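Print this story | E-mail this story

Play kitchen sets to go out on loan from June

Families in Judden will be able to borrow toy kitchen sets from the town's toy library next year, under a scheme paid for by a grant of £2000 from the Waweru Fund.

The sets are made up of play food, plates, cups and other pieces for the table. They will be lent for three weeks at a time and are meant for children aged three and over.

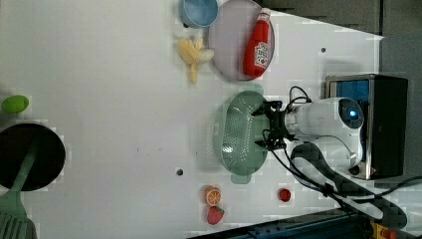
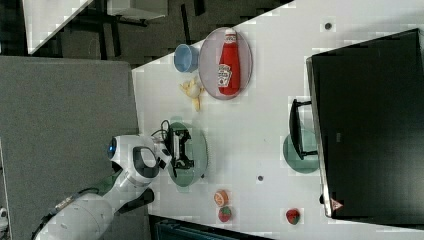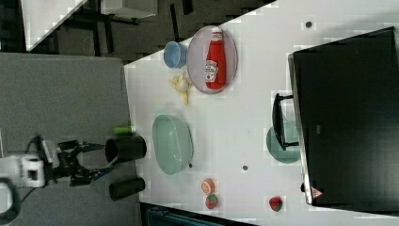
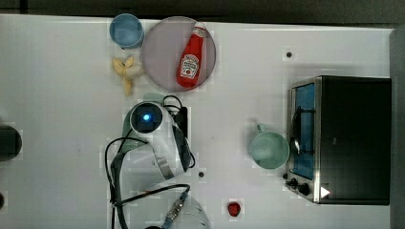

Play food on a white table, with the red ketchup bottle lying on its plate and the yellow banana close by.

What is in the sets

Tatu Mfinanga, who runs the toy library, said the play food was the part children asked for most. The fruit includes a banana, an orange half and strawberries, and there is a ketchup bottle to go with the plates.

"We had a play kitchen in the building for years and it was always busy," he said. "Parents kept asking if they could take the food home for a week, and we had to say no. Now we can say yes."

Each set will be packed in a lidded box with a printed list inside the lid. Borrowers are asked to check the pieces against the list before bringing the box back. Lost fruit will be charged at cost, but there will be no charge for ordinary wear.

The library has 135 member families. Membership is free to anyone living in Judden or the Branik estate, and a refundable deposit will be taken on the larger sets.

Second round of buying

Half of the grant, £1000, has been set aside for replacements and for a second round of buying in the spring. Noémie Delaunay, who teaches the reception class at Gamo Lane School, has asked for more vegetables and for a set small enough to carry home on the bus.

"Some of ours can lay a table for six but couldn't tell you what a leek is," she said.

The first loans will be made in June. Members can put their names down at the desk on Saturday mornings.

Posted 8 September 2021

Print this story | E-mail this story

We use cookies to improve your visit to this site. By continuing you agree to our cookie policy. Accept | Find out more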